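Hallell Opens Small Counter Shops in 18 Railway Stations of the Brurkaswood Line

BRURKASWOOD, September. Hallell, the regional operator of kiosks and waiting rooms, announces the opening of its new counter shops in 18 stations of the Brurkaswood line. The shops replace the old ticket windows, which were closed when the line changed to electronic tickets. With this step, travelers can again buy a hot drink, a newspaper or a small snack at stations where for a long time there was only a locked window and a timetable.

The project was prepared together with Koutsoukos, a family firm of shop fitters from Florkia. Koutsoukos has measured every ticket office separately, as no two of them have the same size. The smallest one, at Florkia Lower Station, has a front of only 374 centimeters. The original wooden window frames were kept wherever their condition allowed it, and the brass coin trays were cleaned and put back in their places.

"We did not want to build a supermarket in a waiting room," declares the management of Hallell. "Our passenger has four minutes before the train. In this time he should be able to see what we have, to pay, and to find again his platform. Everything in the shop was decided from these four minutes."

Before the opening, Hallell asked the passengers of the line what they miss in the stations. The company received 1,138 completed forms. Coffee was the most frequent wish, and 511 persons asked also for something to eat that can be carried in a coat pocket. Many passengers wrote that they would like to buy stamps and envelopes. This wish was a surprise for the company, and stamps are now sold in all the shops of the line.

The opening hours follow the trains. Each shop opens twenty minutes before the first morning departure and closes after the last commuter train of the evening. At the stations with less traffic there is a pause from 1 p.m. to 3:30 p.m. During the pause the waiting room remains open and heated, and drinking water is available free of charge from the tap near the entrance.

Prices are the same in every station, including Brurkaswood Central, where the rent is considerably higher. Hallell considers this an important point for the passengers who change trains there every day. Holders of a monthly ticket receive the second hot drink of the day at half price, when they show the ticket at the counter. Passengers who bring their own cup pay less for coffee and tea.

The assortment was kept small on purpose. Each counter carries hot drinks, bread rolls from a bakery in the neighborhood, fruit, newspapers, and a selection of packed sweets and biscuits. The packed goods stand on the counter itself, at the height where a passenger with a bag in one hand can still reach them with the other. Koutsoukos tried several arrangements in its workshop in Florkia before the final counter plan was accepted.

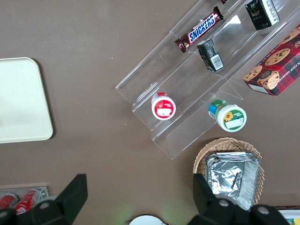 The bread rolls are delivered twice in the day, and what is not sold until the evening is offered at a reduced price during the last hour. Each station manager may choose up to six local products in addition to the common list. In Florkia these are honey and a dry apple cake, while Brurkaswood Central has decided for pickled vegetables in small jars. The local products will be reviewed every spring, so that also other producers of the region get the possibility to participate.

Most of the positions in the new shops were filled with people who live near the line. New employees complete a training of two weeks at Brurkaswood Central, where they learn also to answer the usual questions about connections, delays and lost objects. Hallell is still looking for part-time staff for the early shift at the northern stations. Applications can be handed in at any counter.

In the next phase, Hallell and Koutsoukos will examine the former luggage rooms of the line. It is planned to use two of them for bicycle parking. A decision is expected after the winter timetable comes into force.

Contact for the press:
Hallell, Press Office
Brurkaswood Central Station, first floor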